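Section 2: Making a Batch of Overnight Pickles

The Hendari crock set comes with a glass crock, a weight and a vented lid. Wash all three in warm soapy water before first use and let them air dry.

1. Slice the cucumbers and pack them into the crock up to the shoulder line.

2. Heat the vinegar, water, sugar and salt in a saucepan until the salt dissolves. Take the pan off the burner.

3. Let the brine cool to room temperature, then pour it over the cucumbers.

CAUTION: Do not pour boiling brine into the glass. The crock is not rated for canning and may crack.

4. Set the weight on top and press down until the brine covers it. Close the lid and turn the vent to 2.

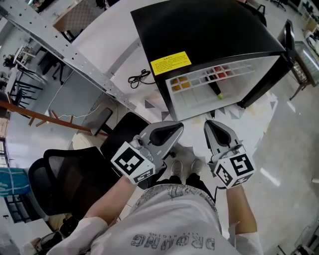 Pickles made this way have to stay cold from the first night on. They are not shelf stable, whatever the vinegar content. A full-size refrigerator is fine, and so is a black mini fridge set on the floor, as long as the crock stands upright with the door fully shut. Measure the shelf spacing first, as the lid adds almost 2 inches to the height. Leave the crock alone overnight before tasting.

NOTE: Dill heads picked in August are stronger than the dried kind. Use half as much.

5. Turn the vent to CLOSED after the first night. Use a clean fork each time you open the crock.

6. Throw the batch out if the brine turns slimy or smells off.

Replacement lids are sold under part number 3817. The Bednarek lid fits the same opening but has no vent and should not be used for Section 3.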